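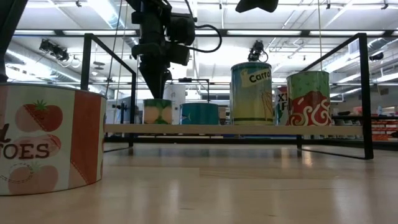
Paltine food pantry moves canned goods to open shelving

The Paltine Community Pantry will switch its canned goods from closed cupboards to open shelves this month, and shoppers will pick their own cans for the first time. The change starts Saturday at 9 a.m., when the pantry opens for its regular morning hours.

Until now, households were handed a packed bag at the door. The bags held the same items for everyone, and the pantry says many cans came back. In a survey taken in January, 79 households answered questions about what they cook and what they leave in the cupboard. Of those, 43 said they had received canned vegetables they did not use.

Canned tomatoes were the item people asked for most often. Carrots, beans and soup followed. Several people wrote that they wanted smaller cans, because they live alone or have little room in the refrigerator for leftovers.

Under the new plan, cans will stand in a single row on each shelf with the labels facing out. Large and small sizes of the same food will be kept next to each other where there is room. Each household will get a point card good for 32 points a visit. A small can costs one point and a large can costs two. Unused points will not carry over.
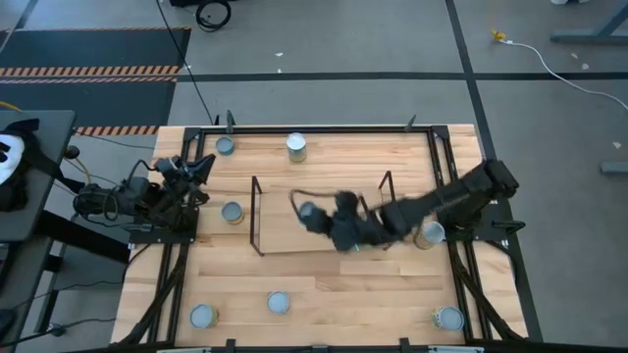
Sorting is the part of the work that has grown the most. Donations come in mixed boxes, and every can has to be checked for dents, rust and a readable date before it goes out. The pantry is asking its sorters to spread cans out on the table and keep them upright. From overhead, one silver lid looks much like the next, even when the cans have yellow-green labels on the side, so the date check and the label check will be done as two separate steps. Cans with a bulging lid or a deep dent on the seam will be thrown away.

The shelving was paid for with a grant of $200 from Pornico, the hardware store on Ceria Street, and with money left over from the fall food drive. The store also gave the pantry a discount on shelf boards.

Dry goods such as rice, pasta and oatmeal will stay in pre-packed bags for now. The pantry plans to look at those next, but it needs more bins with tight lids first. Fresh produce will be handed out as before, on a first-come basis — the supply changes too much from week to week to put it on the point system.

Shoppers who would still like a packed bag can ask for one at the front desk. Bags will also be kept ready for people who send a neighbor or relative to pick up their food.

The pantry accepts canned donations during open hours at the side door on Liu Avenue. It is short on canned fruit, low-salt vegetables and tomatoes in any size. Glass jars and home-canned food cannot be accepted. Donors are asked to leave the paper labels on and to keep cans with pull tabs in a separate bag if they can.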